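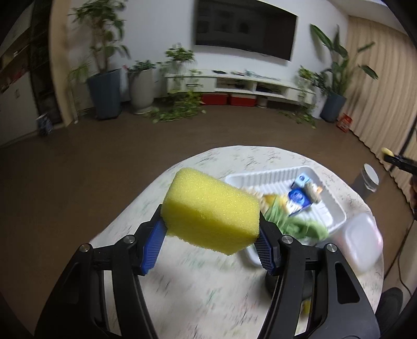
Sponge, tray and storage containers at the round table in the living room.

About Govulmont

Govulmont is a household organization firm. We sort, store and label the small goods that collect on tables, counters and open shelving in private homes. The company was formed by the merger of two local businesses, Gillies (home storage) and Istano (residential cleaning), and employs 16 people. Our office and supply store are at 2171 Zukar Road.

Scope of work

A standard visit covers one room. Items are removed from the work surface, grouped by type and returned to trays, tubs or boxes according to frequency of use. Daily items go in open trays. Items used less than once a week go in lidded containers. Sponges and cloths are kept apart from food packages.
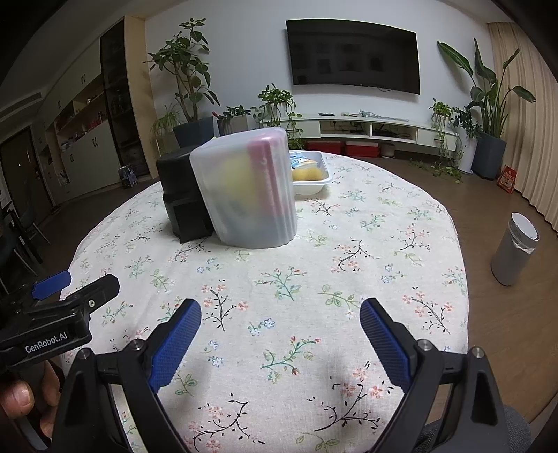 Tray and container sizes are selected after grouping. Translucent containers are preferred for mixed contents, as the fill level can be checked with the lid on. Table coverings are left in place unless the client asks for removal. Surfaces are wiped from the center outward, and containers are wiped before they are refilled.

Our container list holds 196 entries, each with inside dimensions, lid type and stacking limit. It is revised every November. Clients may use containers they already own; these are measured and added to the room sheet at no charge.

Service area

We accept bookings within 20 miles of the office. Morning visits start at 8:30. Room sheets are kept on file for repeat visits and can be sent to clients on request.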